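Prutwood Late Show Sends Its Host Out on a High

Pushpa Lodhi opened her show with a monologue about the county ballot, and what a monologue it was! She spent a full nine minutes on a single sheet of paper, folded it, unfolded it, and read the fine print in the voice of an airline pilot. The crowd at the Kanbridge was on its feet before the band came in. 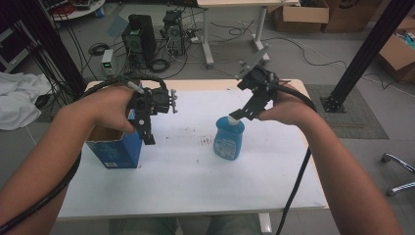 A packed house and a sharp desk piece

The Kanbridge sold 857 seats for the taping, and another 110 people watched from the lobby screens. They got a treat. Lodhi's desk segment took on the mayoral debate in Prutwood, where all 3 candidates promised to fix the same bridge. She played their answers back to back, then sang them as a round (badly, and it was wonderful).

Her guest was the comic Bhatt, who goes by the one name and has been touring since March. He ribbed her about her old radio days, she ribbed him right back about his debate-night hot takes, and the two of them nearly lost it during a bit on yard signs.
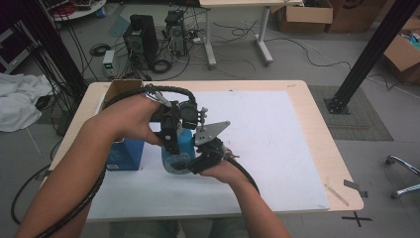
Bhatt stuck around for the closing number too, a cheerful song about voter registration that rhymed "precinct" with "recent" and got away with it. The show streams on Nikelum at 11 p.m., with the full interview running longer than the broadcast cut. Lodhi says the next episode will go after campaign mailers, and she has asked viewers to send in their worst. She had 1746 of them by the end of the night.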